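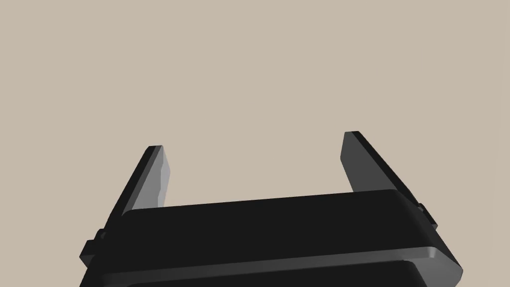

Questions for the Draltska Simulation Office

Draltska released version 6 of Latix, its simulation kit for gripper work, on 12 Jul 2019. The product lead for the kit answered our questions in writing and in one long call. At the company's request, the answers are attributed to the office as a whole.

The kit supplies rendered wrist views of parallel-jaw grippers, together with joint values for every step. Customers use it to prepare and check grasping programs before they reserve time on a physical arm. The open-jaw view against a plain beige background is the one most customers meet first.

"We were asked many times to put a room behind it," the office said. "Rooms are available as an add-on. For a first check of finger position, our customers have told us they prefer a plain field, and the default will stay as it is."

The standard license covers 16 gripper models and 2,000 rendered steps per day. Larger allowances are sold by the month. Asked whether the daily limit was too low for a working laboratory, the office conceded the point in part. "A teaching group will not reach it. An integrator will reach it before lunch. We are reviewing the figure and expect to publish a new one in August."

Shading was the subject of several complaints under the previous version, in which dark housings lost their edges. The office said that the lighting model had been rewritten and that 112 customer reports were closed as a result. It did not claim that the matter was settled. Large black surfaces still show very little texture, and the office described this as acceptable for position checks and unsuitable for training that depends on surface detail.

Latix exports to Pirodum, the scheduling package sold by Matos. Support for other packages is under discussion, and the office declined to name them. "We would want a signed agreement first," it said.

Existing license holders may move to the new version without charge. Scenes saved under the previous version must be converted with the supplied tool, and the office advises customers to keep a copy of the originals until the converted scenes have been checked.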